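3.2. Acondicionamiento de las muestras textiles y régimen de lavado

Las muestras se cortaron de tres rollos de sarga de algodón teñida en pieza, suministrados por Draltesia en un único lote. De cada rollo se descartaron los dos primeros metros, donde la tensión de enrollado altera la densidad de trama. Se obtuvieron 223 probetas útiles, orientadas según la urdimbre y sobrehiladas en los cuatro bordes con hilo de poliéster. El reposo previo se realizó en cámara climática, en posición horizontal y sin apilar, hasta masa constante.

El régimen de lavado se fijó en 18 ciclos por probeta. La elección responde al trabajo anterior de Woldemariam sobre sargas de gramaje medio, en el que la pérdida de resistencia a la abrasión se estabilizaba antes de alcanzar ese valor. Se empleó el detergente de referencia Miment, sin blanqueante óptico, y agua descalcificada en todas las fases. La carga del tambor se completó con tejido de lastre del mismo gramaje – nunca con probetas de otro grupo – para evitar la transferencia de colorante entre series.

El secado se efectuó al aire, sobre bastidor, en 52 de las probetas, y en secadora de tambor en las restantes. El desequilibrio entre ambos grupos es deliberado: la dispersión observada en los ensayos preliminares era mayor en el secado mecánico y exigía un tamaño muestral superior. El planchado se excluyó del protocolo. Las arrugas residuales se eliminaron por relajación bajo una placa plana, con una presión inferior a la que produce aplastamiento permanente de la fibra.

La variación dimensional se midió entre marcas indelebles situadas a ocho centímetros del borde, en tres posiciones por dirección. La lectura se repitió tras los ciclos primero, sexto y último. En el grupo secado en tambor, el encogimiento en urdimbre se concentró en los seis ciclos iniciales, mientras que en trama continuó de forma lenta hasta el final del ensayo. El grupo secado sobre bastidor no mostró esa asimetría. La explicación más probable es la liberación de tensiones residuales del tisaje, acelerada por la acción mecánica del tambor, aunque los datos disponibles no permiten separar este efecto del puramente térmico.

La solidez del color se evaluó por comparación visual con la escala de grises, bajo iluminante normalizado y con dos observadores independientes. Los desacuerdos superiores a medio grado se resolvieron mediante una tercera lectura, realizada por H. Tudose sin conocimiento del grupo de procedencia. En los tonos grises medios, el cambio percibido fue menor que en los azules del mismo lote, resultado coherente con la distinta afinidad de los colorantes empleados.

El tacto se valoró aparte, mediante la prueba de plegado manual descrita en el apartado 2.4. Se trata de una medida subjetiva – su repetibilidad es limitada – y se incluye únicamente como apoyo a los valores de rigidez a la flexión. Ambas magnitudes evolucionaron en el mismo sentido, salvo en cuatro probetas con defectos de sobrehilado, que se excluyeron del análisis.

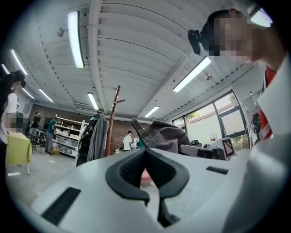

Figura 3. Tejido gris.

La rigidez a la flexión se calculó a partir de la longitud de voladizo, con la media de ambas caras y ambos extremos de cada probeta. Los valores por dirección se tratan en el apartado 3.3.

Artículos relacionados
Gebreyes: envejecimiento acelerado de lonas de algodón
Formación de frisas en mezclas con poliéster reciclado
Cistik, un índice abreviado de caída del tejido

Comentarios de lectores
– ¿Se controló la dureza residual del agua en cada ciclo o solo al inicio de la serie?
– Sería útil disponer de los datos de trama por rollo. La media conjunta puede ocultar diferencias.
– En el apartado 3.2 falta indicar la velocidad de centrifugado.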